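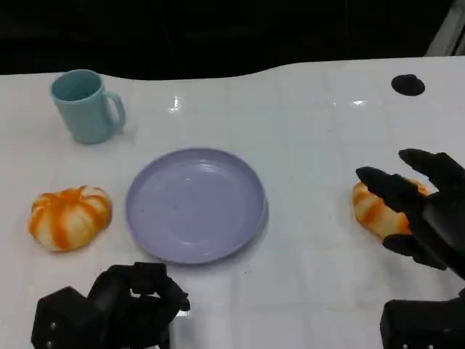
Fig. 1. Light blue mug on a white tabletop.

Unit 3: Voice control in cars

Waltadine supplies the voice software and Wulten fits it at the factory. Drivers talk to it as Sebastian.

A spoken request goes through 3 stages: wake word, speech to text, action. The wake word is handled in the car. The other two need a data link, so coverage matters on rural roads.

The test set has 3,000 recorded requests, many with road noise.

Reading for May: the Nullov handout on privacy, sections 1 and 2. Bring notes on who stores the recordings and for how long.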